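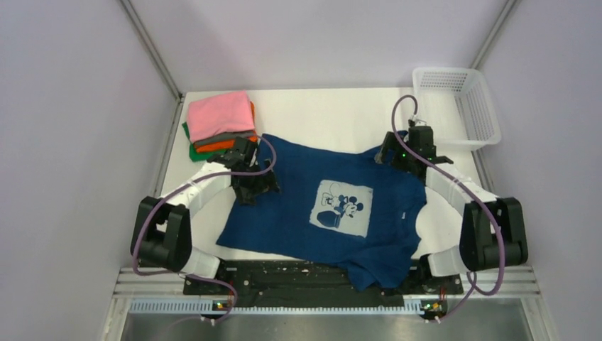
Derkard's program office asked in its last comments whether the two-arm folding method would hold up on larger garments, or whether the earlier results depended on small, stiff cloth. The present period was given over to that question.

The Gultstead group collected 2660 demonstrations on the Hosoda cell, of which 729 involve adult-size T-shirts. The policy was retrained in August on the full set. In the test that followed, the arms completed 167 of 200 folds without operator help. Most failures came in the first step -- the spreading of the garment -- and very few in the folds themselves.
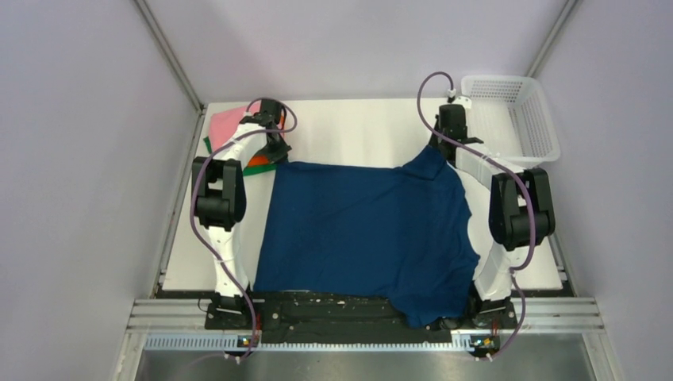 Figure 2. Both arms at the far side of a large navy cloth, Hosoda cell.

Two changes to the method are proposed for the next period. The first is a separate check on cloth that hangs past the front of the table, which the present policy does not treat as an error. The second is a slower approach to raised corners, where the grippers at times take hold of two layers.

Spending remains within the approved budget. Transfer of the trained policy to the Grarkham site is delayed by about a month, pending delivery of replacement gripper fingers. No change to the final milestone is requested.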